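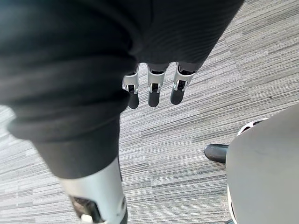

Reading time: 2 min

Looking after dark ribbed fabric

Ribbed cloth in charcoal and other near-black shades is back on the shelves at the Salem shop for November, and the same care questions have come back with it. A few notes for anyone sewing sleeves or covers this season.

Fine ribs show up best where light falls across them. On very dark cloth they can vanish in a dim room, so check the direction of the ribs by a window before cutting. Mark the wrong side with chalk. Pins leave small holes in some of the knits.

A long sleeve in this kind of fabric folds softly and bunches where it is pushed back. If you want it to lie flatter, take 2 inches off the pattern length and try it on before hemming. Leave the hem loose enough to stretch.

Wash cold, inside out, with other dark things. Dry flat. Lint is the main complaint, and a damp cloth wiped along the ribs picks up most of it.

The Skevari rib is stocked in 10 colors, charcoal included, under order number 3838. Etus thread in the darkest gray is a close match. The Ustton warehouse has some 1000 yards of charcoal left, and orders from there take a week longer than pickup in Salem. Swatches are free at the counter.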